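Flumby Explains: Shapes and What They Are Good For
Issue 103
Dec 16, 2025

Look round any room and you will find the same few shapes again and again. Plates are round. Doors are rectangles. Floor tiles are usually square. People who make things pick these shapes on purpose, and bees and soap bubbles have their own reasons for the shapes they make.

Words to know

A side is a straight edge of a flat shape. A corner is where two sides meet. A hexagon is a flat shape with six sides and six corners. If all the sides are the same length and all the corners are the same size, we call it a regular hexagon. A square is regular too.

A circle has no straight sides and no corners at all. Every point on its edge is the same distance from the middle.

A star with five points has ten sides. Count them on paper if you are not sure. You go in and out again for each point.
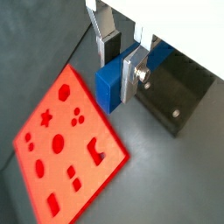 One reader in Wevport wrote in to say that a circle must have one side, because if you put your finger on the edge and follow it round you never have to stop. It is a good argument. Some people would say a circle has one curved side. Others keep the word "side" for straight lines only, and then a circle has none. Both are fine as long as you say what you mean by the word. In this issue we mean straight ones.

Which shapes fit together?

Try covering a sheet of paper with coins so that no paper shows. You can't do it. However you push them about, there are small gaps with curved edges left between them.

Now try with square sticky notes. They meet edge to edge and leave nothing uncovered. When a shape can do this, going on for ever in every direction, we say it tessellates. Only three regular shapes can do it by themselves: triangles with equal sides, squares and hexagons. Regular pentagons, with five sides, can't. Put three of them round a point and there is a thin gap left, too narrow for a fourth.

Bees build with hexagons. The cells in a honeycomb share their walls, so no wax is spent filling gaps between them. Triangles and squares would share walls as well, but hexagons hold the same amount of honey using less wall. Wax is hard work for a bee to make, and a colony needs a lot of it.

The old market hall in Curnis has a hexagon floor in red and cream. At the edges, where the floor meets the walls, the tiles had to be cut in half — hexagons are good at filling a floor but they don't make a straight edge.

Why nuts and bolts have six sides

Most of the bolts you will see on a bicycle or a climbing frame have either a hexagon head or a hexagon-shaped hole in the top. To tighten one, you fit a spanner over the flat sides and turn.

A round head would be no use, as the spanner would slide round it. A square head gives a good grip, and old bolts were often made that way. The trouble comes in a tight corner. With a square head you must turn the spanner a quarter of a full turn before it will fit on again in the same position. With a hexagon you only need a sixth of a turn. Eight sides would need even less, but the corners would be blunter and would wear away sooner.
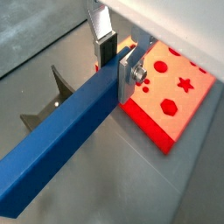 Tubes, boxes and being strong without being heavy

A solid bar is strong, but it is also heavy and uses a lot of material. When you bend a bar, the outside does most of the work. One face is stretched and the opposite face is squashed, while the middle does very little. So you can often leave the middle out.

Goalposts, bicycle frames and table legs are often hollow for this reason. Bird bones are hollow in many places too. The tube can be round or square. A round tube copes well with twisting. A square one has flat faces, so it is easy to join to other things and does not roll off the bench.

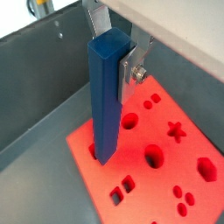 A blue block with square sides. The top is open and the inside is hollow.

Try it yourself: the paper bridge

You will need 4 sheets of paper, sticky tape, two piles of books and some coins.

1. Put the piles of books 15 cm apart. Lay one flat sheet across the gap and add coins until it falls in. It won't take many.
2. Fold the second sheet backwards and forwards like a fan. Lay it across with the folds running from pile to pile. Test it again.
3. Roll the third sheet into a round tube and tape it. Tape a paper tray on top so the coins don't slide off.
4. Fold the last sheet into a square tube, tape it and do the same.

Write down how many coins each bridge held. A class at Testa school got 73 pennies on their folded sheet before it gave way. They had made the folds narrow and pressed them flat with a ruler.

Next issue: why ice floats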